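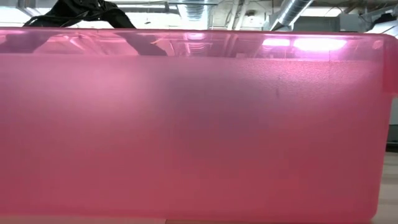
Which bin do the small cubes go in?
The cubes go in the red tray at the front of the table. The blue basket with the holes is for everything that isn't a cube.

2022-10-07, bench table, sorting and bins

Started by going over the containers with Fouad. We have been calling them by color and it mostly works, except that Dario says "pink" and Anas says "red" and they mean the same piece of plastic. Agreed on "red tray" for the low translucent one. I'll change the wording on the Mirnico sheet.

The frosted plastic is fine for cubes but bad for checking contents from the side. Through the wall you get a soft shadow and no shape at all. Look in from the top before writing anything down. Fouad wants clear trays. Vedora had them in January, 7 each, and I said I'd ask again.
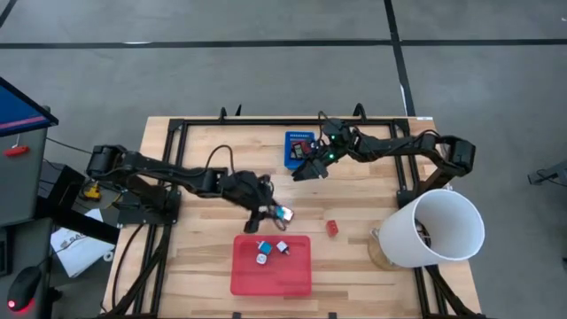 Cube notes. The plain ones are easy. The ones with markings get mixed up with each other, especially light blue and white, and under the ceiling lights the pale blue looks white from across the room. Wrote the order on the sheet by main face color and left the markings out of it. If a cube has one blue face and the rest is white, log it as white. Thaddäus disagrees. He can redo the sheet if he likes.

Cubes found on the bare wood at the end of a round are logged as "table". Do not drop them in the tray afterward to make the sheet look better. I did this myself in round 20 and had to strike the line.

The white cylindrical container is a nuisance. It rolls when it's on its side, and cables end up in it. Left it on the list for now. Sibusiso suggested a strip of felt under it, which we can try Monday.

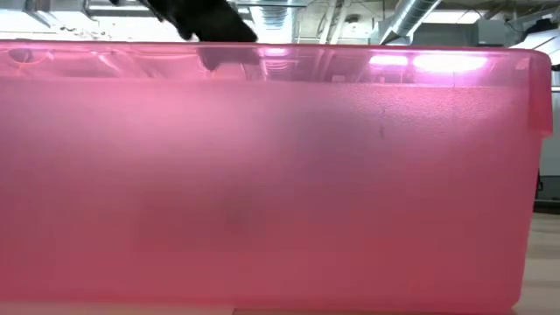
Wiped the bins at lunch with the Pevoslow cleaner, 33 ml in the small bucket. Marks on the smooth rim came off with one pass. The pebbled part of the wall holds dirt and needs a soft brush. Scuffs in it are there to stay, so don't scrub at them. No paper towels on the rims either, they leave lint.

Tabletop: dry cloth only, along the grain. Tazi oil is due when the can arrives.
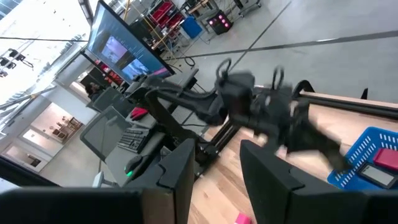
Flat things next. Anything with a screen goes in the blue basket, lying down, nothing heavy over it. The basket is the better container of the two for this, easy to see into and it doesn't slide much on the wood.

To do
- new sheet with "red tray" everywhere (me)
- ask Vedora about clear trays (me)
- felt strip (Sibusiso)
- brush for the pebbled plastic, the old one is shedding (Dario)
- order labels, roll of 1000, the matte kind (Anas)

Stopped after round 33. Sheets are in the folder under the keyboard shelf.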